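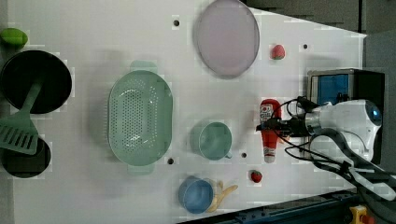 The Last Episode of Flavness

Tineke Stevens got the finale at four in the afternoon, with her name burned into the middle of the picture so she couldn't give it to anyone. It ran 97 minutes. The recap was due to Joshi by midnight.

She had covered all of Flavness for the site, two seasons, at a rate that had gone down once and never gone back up. The show was set in 1824 in a harbor town called Drurnora, where the lighthouse keeper's wife had walked out of the house in the first scene of the first episode and had not been seen again. Everybody who watched wanted to know where she went. Tineke had stopped wanting to know sometime in the first season, but she still wrote as if she did.

She made a sandwich and pressed play.

The first half hour was the magistrate. He had always been the weak part. He walked along the harbor wall with his hands behind his back and said things about duty. She typed "magistrate, wall, duty" and ate half the sandwich. Then the keeper went up the stairs of the light for the storm, and she stopped typing, and when she looked down again there was nothing in her notes for eleven minutes of show.

She went back and watched it over. It was only a man carrying oil up a staircase. He got to the top, filled the lamp, and sat on the floor. The actor playing him was not someone she had ever thought much of.

Her phone rang.

"Is she dead?" Joshi said.

"I'm not there yet."

"Nomska wants us to hold anything about the wife until it's aired on the coast. I told them fine. But I need to know what kind of headline I'm writing."

"Give me an hour."

"Is it good?"

"Some of it is very good," she said. "The magistrate's still in it."
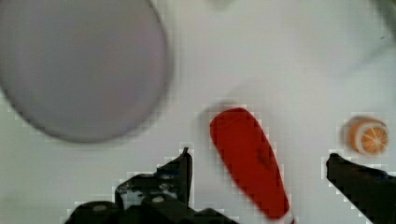

He laughed and hung up. She put the phone face down and went on. The storm ended. The boats that were coming back came back. At the inn they argued about who would pay for the roof, and the argument went on longer than it needed to, and she found she didn't mind. She had known these people for two years. She knew which of them would give in.

With nine minutes left the keeper got a letter. He read it standing up in the kitchen, folded it, and put it in the stove. The camera stayed on the stove. Then he went outside to bring in the wash, and the credits came up over the wash.

Tineke sat there. She ran it back and stopped it on the letter, and moved it one step at a time, but the page was turned away and the hand was in the way. There was no wife. There was no voice reading it aloud. She let the credits run to the end in case there was something after them, and there wasn't.

She called Joshi.

"They don't say," she said.

"What do you mean?"

"He gets a letter and burns it. It's probably from her. They don't say."

He was quiet. She could hear his kids in another room. "People are going to lose their minds," he said. "The last one got 1123 comments and that was an episode about a cow."

"I know."

"So what do you think it said?"

"I don't think it matters what it said."

"Write that," Joshi said. "Put it high up." 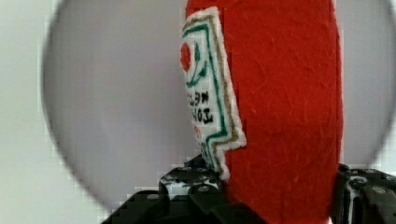

She wrote the opening four times. The first one was angry because she thought readers would be angry, and she deleted it. The second explained the letter, and she didn't believe her own explanation. A little after nine she got up and walked around the apartment and cleared things off the couch so she could lie down on it. Her niece had left the felt ketchup bottle there again, the bright red one with the white label sewn on. She lay down with it on her stomach and ran her thumbnail along the green stitching inside the edge of the label, down to where it went in steps like a little staircase. She thought about the man carrying the oil. After a while she got up and started with that.

The recap she sent was about the stairs. It said the show had spent two seasons telling us that a woman had left, and that in the last hour it had finally looked at the person who stayed and still had a lamp to fill. It gave the magistrate one sentence. It said a letter came and was burned, and that the wash was brought in before dark.

She sent it at 11:40. Joshi wrote back that he was cutting the second paragraph and keeping the rest. She read the second paragraph over and he was right.

Then she brushed her teeth, and got into bed, and lay there trying to make out the handwriting.

Comments (3)

marlpit
I would have watched this show. Even the cow one.

Dot in November
The magistrate got me – every series has one. Did you have a letter in mind when you wrote it, or don't you know either?

r_hollins
Liked it. Would have ended on the 11:40 line, but that's just me.

Contact | Copyright, all stories belong to their authors | Back to top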